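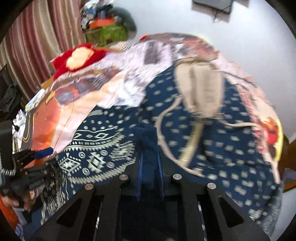

I'd been meaning to go to the Birnia open day for years and had always found an excuse, so when Wojciech Gajewski rang and said he had a spare seat in the car I said yes before I could think of one. If you don't know it, Birnia is the old blanket and furnishing mill up past the reservoir, and once a year they open the whole place, weaving floor, dye room, finishing shed, the lot, plus the row of workers' cottages along the lane where they've done the bedrooms up with fabrics from the archive and the shop. I went for the looms. I came home talking about bedding!

We got there just after ten and the top car park was already full, so it was the field for us. Wear boots if you go. The entry was by the dye room door, where they give you a paper map that is lovely to look at and has the toilets in the wrong place. Wojciech gave up on it within minutes and just followed the noise.

And what a noise. The weaving floor has twelve of the big looms still threaded up, though they only run two at a time for visitors, and even with the foam plugs in I could feel it through my feet. They were weaving a navy blanket with a white pattern in it, diamonds and zigzags and stepped triangles, and I could happily have stood there all morning watching the points of the diamonds close up. A man called Eliseo Montes was running that end of the floor. He's been at Birnia since he left school and he explained the pattern to us by shouting, mostly, and by drawing on his palm with a biro. There are 1384 warp threads in that blanket, he said, and if one goes you hear it before you see it. I nodded as though I would too.

What I hadn't understood (and I've owned blankets all my life) is that the busy part of a design and the quiet part are planned quite separately. On the navy one the diamonds and circles don't go all the way across. They give way to rows of little white dashes and dots, and Eliseo says the dashes and dots were the harder half to get right, as the eye goes straight to any wobble in a small repeat. The sample book had four goes at it, all pinned in order, and I could only see what was wrong with the first.

The finishing shed was warmer and calmer and smelt of wool and steam. We had a go at brushing up the nap with a sort of wire paddle. Wojciech was good at it. I was told I had a heavy hand.

Lunch next. The canteen did a lentil soup and a cheese scone for a fiver, served at long tables with everybody squashed in together, and I got chatting to a couple who had come for the remnants sale and were very serious about it. They'd brought a tape measure and a list. They told me to go early and I didn't, and by the time I reached the remnants there was one roll of brown lining left and a lot of people looking pleased with themselves.

After that we did the cottages, and those were my favourite bit. Only three are open. You go up the lane, wipe your feet and shuffle round in groups of six. I had expected everything tucked in tight with a rope across the door, like a stately home, and it wasn't like that at all. You can sit on things. You can pick things up! In the second cottage the bed had the navy blanket on it, the very same pattern, all rumpled across the middle with the folds running on the slant, and it looked so much better for it. I think a patterned blanket wants a bit of crumpling. Pulled flat it's a diagram.

There was a big printed cloth heaped on the top part of the bed, pale pink and white for the most part, with browns and orange and black in the printing and a yellow border down one edge, and by rights it should have fought horribly with the blanket. It didn't. I've been trying to work out why ever since. Perhaps the navy is so dark that it lets anything sit on it. There was something small and red lying on the cloth too, with a peachy patch in the middle, and then a beige canvas bag on its side with the strap trailing in a great loop over the navy. I do like a plain bag on a busy bed. I leave mine like that every day and have never once thought of it as a look.

The curtains were long and striped, pinks and beiges and a sort of rose, and I'm afraid I became a bore about them. I asked the guide, I asked in the shop, I asked the lad in the car park. They're an old Birnia stripe called Omska, last woven for sale before I was born, and there's talk of bringing it back in August if enough people put their names down. I put my name down. I was number 187 on the sheet, which seems hopeful. Wojciech says my bedroom faces north and pink will go grey in it. We'll see about that.

The shop is in the old counting house and it's small, so be ready to queue. The full-size navy blanket was well beyond me, but there's a throw in the same pattern for £70 and I dithered over it through an entire cup of tea, went back, and it was still there, so in the bag it went. It's on the end of my bed now, carefully uncarefully thrown.

A few bits if you're thinking of going. The Bajpai bus stops at the bottom of the lane and runs every hour, and after seeing the queue to get out of that field I'd take it next time. The weaving floor is up a steep outside stair, but there's a lift round the back if you ask at the dye room. The soup runs out by half past one. Small children were made very welcome, and ear defenders in their size are on a hook by the loom door. The cottages close an hour before the mill does, and we saw people being turned away, so do those before the shop.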